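Plavberg Two-Arm Room Assistant – Hotel and Guest Suite Package

Overview
Specifications
What's in the box
Service and support

If you have ever run a building with a lot of windows in it, you already know how the mornings go. Somebody walks the floors, opens the curtains, checks the sills, picks up whatever got left behind, and by the time they reach the far end of the hall it is nearly time to start closing things up again. We have been making two-armed helpers for this kind of light, repetitive room work since our first small shop in Lelville, and the Room Assistant package is the one we are fondest of, mostly for how ordinary the jobs are that it was made to do.

The package is built around our standard upper body, two arms with a two-finger gripper on each, and a head camera that looks where the hands are going. You teach it a room by taking it there and guiding it through the work once or twice. After that it keeps a routine for the room, and you can call the routine up by name from the tablet or put it on the morning schedule. Most of our customers start with curtains and sills, get comfortable, and then add little jobs as they think of them – setting out towels, straightening a row of bottles, bringing a wastebasket to the door.

Window work deserves a few words of its own, as it's what people call us about most. Rooms with big glass are hard on cameras. The city outside is bright, the room is dim, and a plain camera tends to see one or the other. We spent a long stretch on this with the help of Tsuji, who supply our camera modules, and the current head unit adjusts its exposure separately for the area near the hands, so it can keep track of a curtain fold even with full daylight right beside it. Curtain cloth is a fussy material too. It swings, it bunches up, and it hides its own edge. The fingers are narrow on purpose, and the grip is gentle enough for lined drapes and most sheers. (Please do send us a swatch if yours are very old or very delicate. We enjoy getting them, and we will tell you plainly if we think you should keep doing those by hand!)
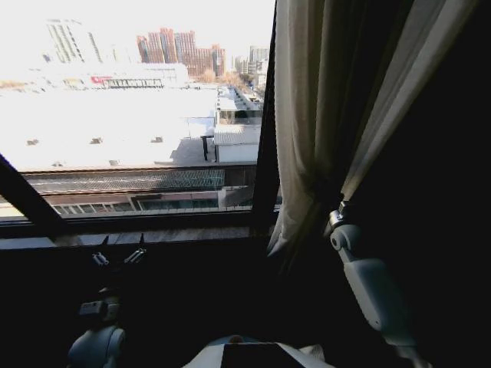
One property manager wrote to us after the first season that the curtains had gone better than expected but the tablet was the weak spot, and that the morning staff wanted a big plain button for "skip this room" without digging through two menus to find it. That was a fair complaint. The button went in with the May update, right on the front screen, and it also leaves a note in the daily log so the next shift knows which rooms were passed over.

Specifications

Arms: 2
Grippers: two-finger, one per arm
Saved room routines: up to 109
Battery: 8 hours of normal room work
Charging: 60 minutes on the Clurnitlow dock
Control: tablet, schedule, or hand guiding

What's in the box

The upper body with both arms attached, the rolling base, the Clurnitlow charging dock, one tablet with a wall bracket, a spare set of finger tips, and the printed handbook. We still print the handbook. It lies flat when you open it, and the section on teaching a new room has been rewritten in larger type at the request of several customers.

You will need a level floor, a door wide enough for the base, and a wall outlet near the dock. Thick carpet is fine, shag is not. Thresholds are usually no trouble, but if you have a tall one, measure it before you order and let us know, and we can add the larger wheels at no charge.

Getting started

Our installer will spend a day with you, and we like to have the people who will really be using it in the room for that. By the afternoon they are normally teaching it their own rooms. Give yourself a couple of weeks before you put it on the full schedule – curtain tracks vary more than you would think, even between two rooms on the same floor, and it's worth going back over the sticky ones.

Service and support

Every package comes with 20 months of parts and labor. Finger tips wear down and are treated as a supply item, so they are not covered, though they are inexpensive and swap out with one screw. Phone support is open on weekdays from the Lelville office.

Leasing is available on all packages. Write to us with the number of rooms, the kind of window coverings you have, and anything unusual about the building, and we will put together a quote.

Page last updated 2018-09-13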